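Bin picking: transparent bottle keeps being rejected by the grasp planner

dindar_arm
Posted 13 Feb 2023

Final year group project, Valcombe rig, two bins side by side. Task is to clear the front bin into the rear one with no human input. Mixed objects go in, the planner ranks grasp candidates from the depth map, the arm takes the top one. We logged 261 attempts on the current build. Opaque items are fine. The clear bottle gets almost no candidates, and those it does get sit well below its true surface.
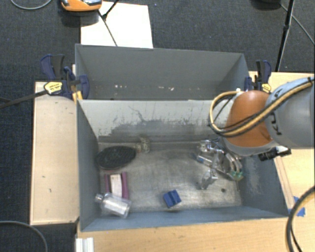
Front bin with the gripper down on the right. Clear bottle on its side, front left corner. Blue block near the front wall.

Exposure is fixed. I've tried hole filling on the depth map and it made things worse — the filled region takes the height of the floor.

kestrel_pid
Bare metal floor with shiny worn patches, so you have two problems. Put matt card down and run the same set again before touching the planner.

dindar_arm
Rules say the bin stays as supplied. Sheyla Benavides asked the judges at Burmont and the answer was no liners.

torque_wrench
Then stop using depth for that object. Segment it in colour, fit the long axis, take the height from a lookup. A bottle lying down has one sensible height.

kestrel_pid
Disagree. A lookup works until it's resting on something. It's already partly over the maroon item in your picture, so the axis won't be level either.

torque_wrench
Close on contact force and the height error stops mattering. We ran 500 picks like that last May.

kestrel_pid
With a compliant gripper?

torque_wrench
Yes, suction cup on a sprung mount. Fair point, a rigid finger is less forgiving.

bassey_lab2
Corner is the bigger issue for me. Two walls close by and a jointed finger that needs room to open. Add a push action towards the middle, then regrasp. Ours is 700 ms slower per cycle and worth it.

dindar_arm
Push first, then colour segmentation. Will post numbers once I've got a full run.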